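Oiling a baking sheet for flatbread?

motden
Posted 6 September 2024
My flatbreads stick every time I bake them in the oven. I use a dough with 32 grams of oil and let it rest 50 minutes. Should I be oiling the pan more?

so-ying ho
No. More oil just fries the bottom. I dust with semolina and leave it there.
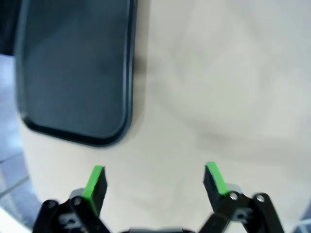
Semolina also brushes off once the bread has cooled – flour burns and tastes bitter.

Tai42
Disagree. Semolina gets gritty on a thin bread. Parchment works fine up to 450 if the brand says so.

motden
I tried parchment in December and the bottoms came out pale.

Tai42
Pull it out for the last 4 minutes.

so-ying ho
Or preheat the pan. Pale bottoms are a heat problem, and I still wouldn't use parchment.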